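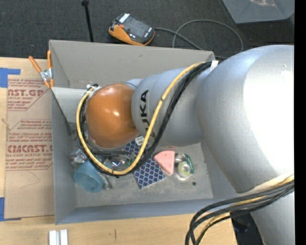
文／Yevhen Mykhailiuk　校订／Celina Makowska　2022-11-02　栏目：工作间备忘

小批量跨境采购电子元器件：到货、入库与存放

适用范围是家庭工作间和几个人的小作坊，从境外现货商或元件市场采购贴片阻容、集成电路和连接器，数量从几十只到几整盘不等。大厂的来料检验流程不在讨论之列。

下单前

型号要写全。集成电路的后缀通常包含封装、温度等级、包装方式和是否无铅，漏写一位，到货就可能是同系列的另一种封装。询价单里把完整订货号单列一栏，不要只写在备注里。

要求卖方在报价中写明三项：批次代码、包装形式（整盘、剪带、管装、散装）、是否原厂密封。拆过封的料可以买，价格应当另算，湿敏器件尤其如此。

同一型号有两家报价时，比较到手价，不比较单价。运费、关税、报关服务费和汇兑差额都应摊进去。以我们今年从Latari订的一批稳压器为例，货款1,875元，单价比Skenov低，加上清关费用之后两家基本持平，而Latari的那批是剪带，上贴片机还要接引带，最后改订了Skenov的整盘。

形式发票上的品名不要写“电子零件”。写明是电阻、电容、存储器还是微控制器，附上数量和单价。品名含糊的包裹被要求补充资料的机会更大，补件一来一回往往比运输本身还久。部分器件属于管制物项，下单前向卖方索取出口分类编号，再对照本地现行清单核一遍，清单会更新，去年的截图不能作数。

拆箱

拆箱前先拍外箱六个面，有压痕、湿痕、二次封箱胶带的地方近拍。索赔时承运方首先要看的是外箱。

拆箱在防静电垫上进行，手环接地。手环每次使用前用测试仪测一次，鳄鱼夹夹在涂漆的金属架上等于没有接地，要夹在裸露的金属或专用接地扣上。冬季室内干燥，普通泡沫、气泡膜和塑料文件袋都应移出工作台面。

先核对内外标签。外箱标签、内袋标签、料盘标签三处的订货号、批次和数量应当一致。条码用手机扫一遍，把扫出的字符与印刷字符逐位比较，两者不符的料单独放置，不入库。

外观检查

用十倍放大镜或体视显微镜，灯光从侧面低角度照射。主要看以下几处：

引脚有无重新上锡的痕迹，例如锡层厚薄不均、根部发暗、引脚内侧有刮痕。

封装顶面与侧面的质感是否一致。顶面经打磨后重新涂覆的器件，侧面往往仍保留原来的粗糙纹理，定位凹坑的边缘也会变浅。

同一盘内各只的字体、字距和定位凹坑的深浅是否一致。

丝印可用棉签蘸异丙醇轻擦。激光打标不应掉色；油墨印字轻微掉色不能单独作为判定依据，要结合其他项目。

外观检查只能筛掉较粗糙的翻新件。价值较高的集成电路，每批抽几只上测试板，读取器件标识寄存器，测静态电流，与数据手册的范围对照。电容测容量时注意测试频率和电压，高介电常数的陶瓷电容在不同测试条件下读数差别很大，容量偏低不一定是次品。

湿敏器件

防潮袋拆开后先看湿度指示卡，再看干燥剂。指示卡的判读以卡面印刷说明为准，变色点的颜色因型号而异，含钴卡一般由蓝变粉，无钴卡另有配色。指示卡超限，或者袋子到货时已经漏气，整袋按受潮处理。

开袋时间写在袋子上，用油性笔，写日期和钟点。车间寿命是累计值，放回干燥箱并不等于清零，能否重置要看湿敏等级、暴露时间和箱内湿度，按器件标签和厂方资料执行。

烘烤前确认包装载体耐不耐高温。托盘上通常印有最高温度，没有印的按不耐温处理；编带和料盘一般只能低温长时间烘。不要用做过食物的烤箱，一是温控不准，二是有油气残留。烘箱里放一支独立的热电偶，不看面板读数。

开过的防潮袋重新封口，要换新干燥剂，热封线离旧封口远一些，压两道。拉链袋只适合当天还要用的料。

点数与余料

剪带可以数载带孔距。阻容类小封装的孔距与元件间距有固定关系，量出长度再换算，比逐只数可靠。料盘余量可用称重法：先称同规格空盘，再称固定长度的带料，换算出每只的重量。盖带、空格和引带都有重量，引带要先剪下或扣除。我们用这个方法复核过一盘电阻，称重结果与点料机给出的947只相差2只，用于备料足够，用于结算不行。

余料标签写完整订货号、批次、剩余数量、开袋日期、来源。来源一栏最容易省略，出了问题恰恰要靠它追溯。混批的料不要接成一盘，确需接带时在接口处贴色标，并在生产记录中写明。

存放

阻容散料用带盖小格盒，盒体选耗散型防静电材料。工作间现用的是Işık的抽屉柜，最多92格，按封装尺寸分列，再按数值从小到大排。按项目分盒看起来方便，同一个阻值很快就会散在许多盒子里，补料时重复下单。

集成电路不拆原包装。管装料两端的塞子要塞紧，水平放置。托盘用扎带捆扎时顶上加一只空托盘，扎带拉到不松动即可，过紧会使托盘变形，引脚共面度变差。

干燥柜的湿度表每年校一次。家用条件下可以用饱和食盐水法：把湿度表和一小杯潮湿的盐糊一起密封在容器里，室温下放置过夜，读数应接近75%。这个方法只校一个点，低湿端的误差看不出来，对存放湿敏器件而言还需要一只已校准的表作比对。

纽扣电池、铝电解电容和带胶的连接器另列保质期清单。电解电容久置之后漏电流上升，装机前串电阻缓慢升压至额定电压，保持到漏电流稳定，再经电阻放电。不要直接短接引脚放电。

退货

发现问题后当天书面通知卖方，附标签照片、显微照片和测试记录，问题料封存，不要继续使用同批余料。退运之前与对方确认退货授权编号和申报方式，按原出口货物退回与按新货申报，税费处理不同。Cokisa要求退货保留原盘原袋，拆下的标签一并寄回；其他供应商的条款不尽相同，应以订单所附条款为准。

付款凭证、形式发票、运单和报关单存在同一个目录，文件名以订单号开头。纸质标签会褪色，热敏纸尤甚，入库时扫描一份。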